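Packing FAQ for vented-lid canisters, Rultetero returns desk. Last revised April 22, 2020. Applies to single canisters and small mixed boxes.

## Packing

**Which carton do I use?**

Use a plain brown cardboard carton, size 23 on the Drivent list. Leave the top flaps open until the contents have been checked against the packing slip.

**Does the canister have to stand upright?**

Yes. Set it on the table with the lid up and check that the lid sits level on the rim. A lid that rocks has to be reseated before the canister goes any further.
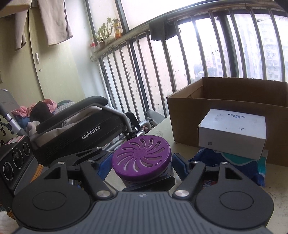
*Purple-lidded canister on the packing table, with the open carton and a small white box.*

**Can I tape over the slots in the lid?**

No. Tape residue on a vented lid is grounds for a reduced credit. If the contents could spill, put the whole canister in a bag and fold the bag closed underneath.

**What about small closed boxes in the same shipment?**

They go in after the canister, flat against the carton wall. Do not stack them on a vented lid. Scuffs and smudges on the outer box are accepted; crushed corners are recorded on form 471.

**How is the canister lowered into the carton?**

Hold it by the sides, just under the lid. Do not lift by the lid alone. Keep it vertical until the base is on the carton floor, then release both sides together.

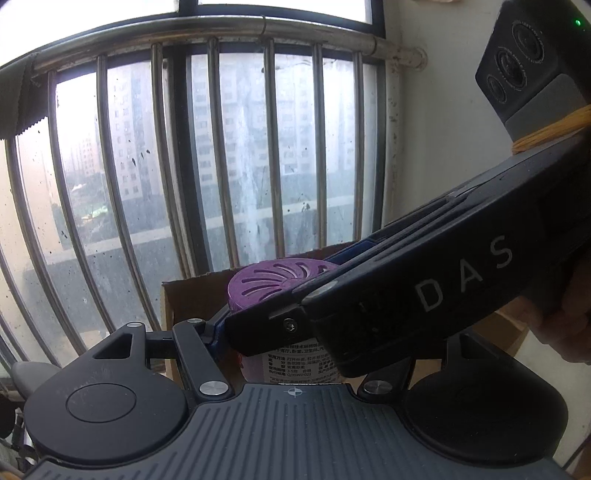

## Sealing and labels

**How much filler is needed?**

Enough to stop movement when the carton is tilted. Crumpled paper is preferred. Sekach air pillows are allowed, maximum 2 per carton.

**Is there a weight limit?**

1000 g per carton at the standard rate. Heavier cartons go by Räsänen freight and need a second label on the long side.

**Where does the label go?**

On the top, clear of the center seam. Old labels must be removed or fully covered.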